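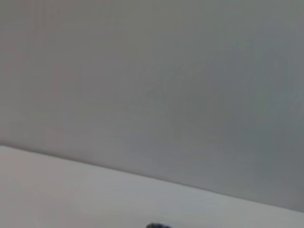

A plain gray wall.

LUSTUDOW, 2 March 2021 – Brellusgate today announced Pletness, a puzzle game for PC in which players spend 11 chapters trying to leave a municipal records office. It will be released in December, having previously been going to be released last December.

The game supports 2 players, one of whom does the filing. A soundtrack by Usa Inthanon is included with every copy, along with a map that the design team describes as mostly correct.

“We wrote 2000 lines of dialogue for the clerk at window seven, and he is still rude,” said Marjorie Tunstall, creative director at Brellusgate. “We've stopped trying to fix him.”

A boxed edition will be distributed by Wang. Review code is available on request, in triplicate.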